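Henok Kahsay on keeping a small repair shop going

August 25, 2021

Henok Kahsay has been fixing sewing machines in the same storefront on Loltance Street for nine years. Before that he worked in the alterations room at Fankhauser, a department store that closed its downtown branch.

"I was hired to hem pants," he says. "The machines kept breaking and the service company took two weeks to come out. So I started opening them up myself."

When the store closed, he bought its old machines and parts for $1,000. Most of the parts are still in the drawers behind his counter.

Business was slow at first. It picked up last year, when people pulled machines out of closets to sew masks. By May he had 38 machines waiting and had stopped answering the phone after lunch.

"A lot of them only needed oil and a new needle," he says. "People store a machine for years and then think it's dead."

He charges a flat fee for cleaning and quotes everything else after he has looked inside. He won't work on the cheapest plastic models, where the repair costs more than the machine.

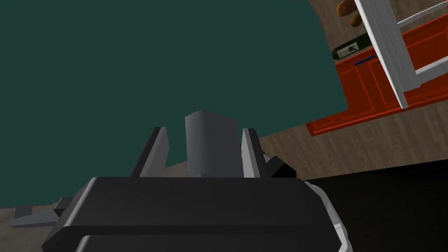
Josiane Lemaire joined him in the spring and works the two late afternoons he takes off. She had been a customer, and he taught her to set the timing on her own machine.

"I still ask him about tension," she says. "I can get it close. He gets it right."

Kahsay would like to teach an evening class in basic care, but the shop is too small and he hasn't found a room he can afford. For now he writes the steps on a card and tapes it inside the lid of each machine before it goes home.

"Some people read it," he says. "I see the same card come back with lint all over it."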